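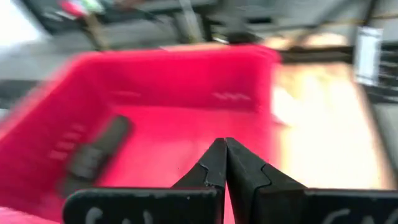
Unit 5: Working rules for bin picking
Course notes, M. Omoregie
Reading time: 2 min

These rules apply to every bench exercise in the Cundside lab. They cover tabletop arms and a single open container.

1. Before power on

Clear the table of anything the exercise does not call for. Route cables away from the arm's reach. Check that the stop button works, then log the check on sheet 344.

2. During a pick

Keep hands out of the bin while any arm is enabled, including an arm that is parked. Run the first approach at 50 percent speed or less. Close the fingers on the item and never on the rim of the container.
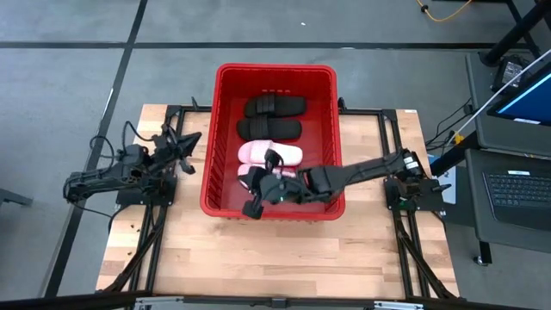 Soft items such as footwear need a second rule. A strap bends when it is gripped, so the force limit set for rigid parts does not carry over. Start low and raise it in small steps. If items overlap, take the top one first.

3. Stopping

Any person in the room may call a stop. After a stop, note which joint was moving and tell the bench lead, Oluwaseun Tamuno, before you restart. Three failed picks in a row also count as a stop.

For next week: read the Henside checklist and mark the rules that differ from ours.

Contact: M. Omoregie, Cundside lab office | Back to top
Shares: 5 | Comments: 0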